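Olari rents its sorting kit by the month, arm and software included, with a minimum term of 6 months. Lucía Nieto, who runs product testing at Drerargate, signed up in March.

Setup took her 30 minutes. The harder part was teaching the arm which things go where - soft toys and cloths gave it more to learn than balls did, and she recorded 300 grasps before she was satisfied.

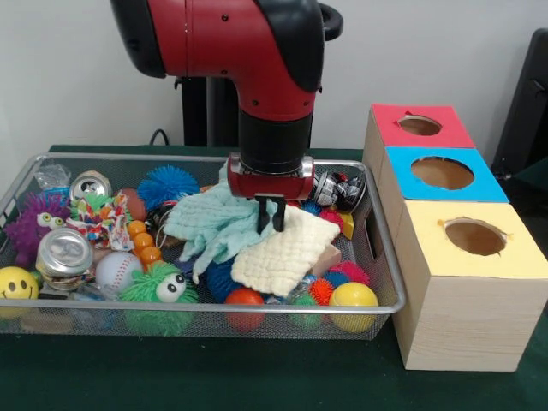 Support comes from the Tarnascombe office, where Lucyna Kubiak answers most calls herself. Spare fingers ship in packs of 12. Nieto would like a longer cable and a clearer manual, but she has renewed.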